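Shrinkage notebook, Perlow cloth
16th July

Carrying on from the last page. The subject is still the Perlow linen and cotton union, and why the curtains made from it come back short. Parnport sent the rest of the roll down this morning with the selvedge tags still on it, so for once we know which end of the piece we are cutting from. The outer turns had a fold mark all the way across and I have thrown those away.

Width off the roll is 1,525 mm, selvedge to selvedge, laid flat without pulling. Measured it at the cut end, then again a good arm's length in, and got the same. The invoice from Galanis says the same, so that part of the argument can be dropped. The cloth is arriving at the width we paid for and the loss is happening after it gets to us.

Cutting and marking. Squares cut well in from the selvedge, bigger than the marked area so the fraying edge stays clear of the marks. The marks are 100 mm apart, warp and weft, so every millimetre lost reads straight off as a per cent. Used the fine laundry pen this time. The soft pencil from January had gone to a grey smear by the second wash and half those readings were guesses. Warp direction shown with a long arrow in the corner, and a letter beside it. Please do not use a dot for warp any more, as a dot on the back looks the same as a dot on the front.

Overlocked the edges of half the pieces and left the others raw. The overlocking pulls the edge in by itself and I want to know whether that reaches as far as the marks. My guess is that it doesn't. The raw ones fray badly, though, and the threads wrap round everything else in the load. 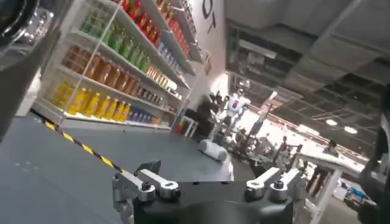
White shelving with the coloured bottles, grey table in front.

Detergent. Plain powder, no brightener, no softener, level scoop. Softener is a separate question. It makes the linen hang better and it may also let the yarns slide over each other, so a softened piece could relax further than a plain one in the same water. I don't want that mixed up in this set. If anyone wants to run softened pieces, cut new ones and start a fresh page.

Conditioning. All pieces lay out overnight on the flat rack before the first reading, and they need to do the same before every reading after it. Linen takes up damp from the room and the difference shows. The rack by the window is no good in the afternoon when the sun is on it.

The wash order is the same as last time. Soak cool, drain, wash warm, spin slow, take out at once. Pieces left sitting in the drum after the spin set into creases, and a crease running across a mark can hide a fair bit of cloth. If they do get left, wet them again and start the drying afresh. Don't iron them flat and measure, which stretches them back to nearly where they began and tells us nothing.

Drying is where I now think most of the loss is. Half the pieces to be dried flat on mesh, half tumbled. In the January trial we tumbled everything and put the whole loss down to washing. Looking back through those pages, the only piece which held its size was the one that fell behind the radiator and dried there. At the time we crossed it out as spoiled. I have put it back in.

What I expect, written down now so that I can't change my mind later: the flat-dried pieces lose a little in the warp on the first wash and then stop. The tumbled ones lose more, and keep losing for several washes. The weft does very little either way. The weft in this cloth is the cotton, beaten in fairly open, and there is room for it to move without the cloth getting narrower.
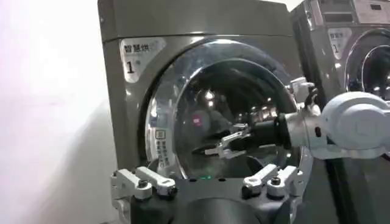

Note added in the margin, different pen: I would not trust any tumbled figure unless the load is the same weight every time. A light load falls further and gets knocked about more, and it dries faster too, so you have changed several things at once. Make up the weight with old sheeting and write down what the sheeting weighed. Also the weft will surprise you. It did on the striped cloth.

Fair point on the load. I have cut up a worn-out cotton sheet and hemmed the pieces as make-weights, washed them until they had nothing left to give, and put them in the blue crate. They are for this job only. Marked each with a cross in the corner so they don't end up as dusters. As for the striped cloth, I went back to that page and the weft did move, but the yarn was softer spun and came from a different mill. I'll leave my guess standing.

The limit we are working to is 5 per cent in the warp. That is what the Callbridge order says, finished drop, after washing at home by a person following the label. A curtain that loses more than that shows daylight at the sill and comes back to us. Our own label currently says to wash warm and tumble low. If the tumbled pieces fail and the flat ones pass, then the cheapest fix is the label, and the cloth can stay as it is. I would still want to pre-shrink the cloth for anything already promised.

On pre-shrinking. The old way here was to run the whole length through a cool soak, hang it over the poles and cut the next day. It works but it takes up all the poles, and the weight of the wet cloth pulls the warp out long again while it hangs. So we were shrinking it and then stretching it, and cutting the panels in the stretched state. I think this explains the pair of curtains last winter that were pre-soaked and still came back. If we soak again it has to be dried folded loosely on the mesh, or laid along the floor on clean sheeting.

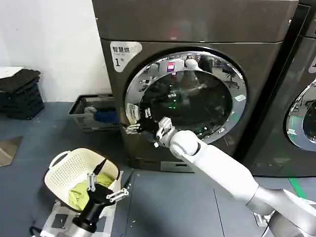 Then there is the question of the steam iron. Steaming without touching the cloth, then leaving it to cool flat, takes some of the warp relaxation out in a few minutes. I tried it on an offcut with no proper marks, only the cut edge against a rule, so this is a poor reading: it drew in visibly on the first pass and hardly at all on the next. Worth a proper piece. It would be far easier than soaking a whole roll. The trouble is that it depends on who holds the iron. Any pressure at all and the cloth spreads.

Measuring. Steel rule only, the cloth tape has stretched. Lay the piece on the board, smooth it once with the flat of the hand from the middle outwards, then leave it alone. Read each direction in several places and write down every reading, not the average. If two readings on the same piece differ by more than 2 mm, lift it, shake it, lay it down and read it again. I was surprised how often that happens with the raw-edged ones. The corner of the piece creeps towards you as you smooth and the marks go off square.

Wherever a mark has gone faint, go over it before the next wash, never after. Keep to the inside edge of the line. A thick mark gains you a full pen width if you aren't careful, and at this scale that matters.

Skew is worth watching as well. Some of the offcuts from the outer turns had gone to a lozenge after washing, with the weft running uphill to the left selvedge. I have not measured it, and there is no column for it on the sheet. I've ruled one in. If the finish at Galanis is pulling one selvedge ahead of the other it would show there, and it would also explain why a lined curtain in this cloth hangs with a twist at the leading edge. We blamed the lining for that. I have written to them to ask what tension the cloth is dried under, and whether both edges are held. No reply yet.

The thread we sew with should go in too. Polyester thread doesn't shrink, and a seam down a shrinking panel ends up longer than the cloth either side of it, so it puckers. I've made up some seamed pieces with the polyester and some with cotton thread, same stitch length, same tension. They go through with the rest. Judge them by eye against the light and write what you see in plain words. The grading cards are for shirt seams and don't suit a cloth this heavy. 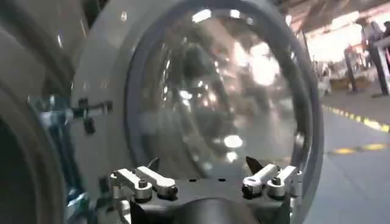

Does a piece that has passed once need to go through again?
It needs the full run of washes like all the others, as this cloth may well go on shrinking after the first one and the customer will wash it more than once.

Left to do: finish hemming the make-weights, weigh a full load dry and write the figure inside the cover, cut the steam pieces from the same stretch of roll as the rest. Order more mesh from Parnport, the fine sort, as the coarse leaves its pattern in damp linen. The roll is to stay on its tube, wrapped, on the lower rack. Please don't stand it on end, the inner turns slip down and the edge gets bruised.

Pen is in the tin with the steel rule. First readings are on the loose sheet pinned to the next page and want copying in before they get lost.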